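Speaker notes – Session 3: Care and layout of shared workbenches
Presenter: Pornthip Yensuk, Facilities Standards, Sokville Centre

Slide 1
Good morning, and thank you for attending. Please acknowledge Lamai Srithong, who prepared the bench register. The register now lists 687 items across the Grikska and Merach buildings.

Slide 2
Our subject is the surface of the bench and what is permitted to rest on it. Under the April guideline, benches may be covered with cloth, provided the cloth lies flat and the colour allows small parts to be found. Printed fabric is acceptable. Pause for comments from the Nuchit group, who favoured plain grey.

Slide 3
Lighting comes next. A desk lamp should stand at one edge of the bench, with its base resting fully on the table. Power adapters and spare wire should be kept together near the lamp.

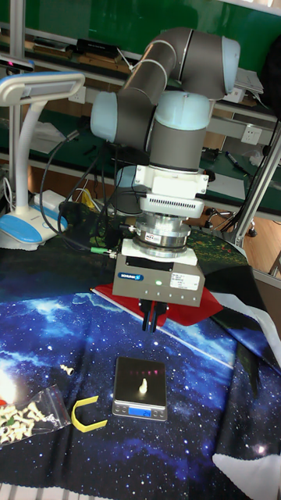
Slide 4: Starry cloth on the bench, with the desk lamp at the left edge and a bundle of yellow wires near its base.

Allow the audience a moment with the slide. Draw attention to the white cloth draped over the table edge at the right – the guideline asks that overhanging fabric be folded under or clipped. Ask which other items members would relocate, and take no more than four replies.

Slide 5
Laundering. Covers are to be removed and washed every two months. Red cloths are to be washed separately. Replacement covers may be requested through the stores counter before 3 p.m.

Refer questions on budget to Ms. Srithong. Distribute the layout sheet before the break.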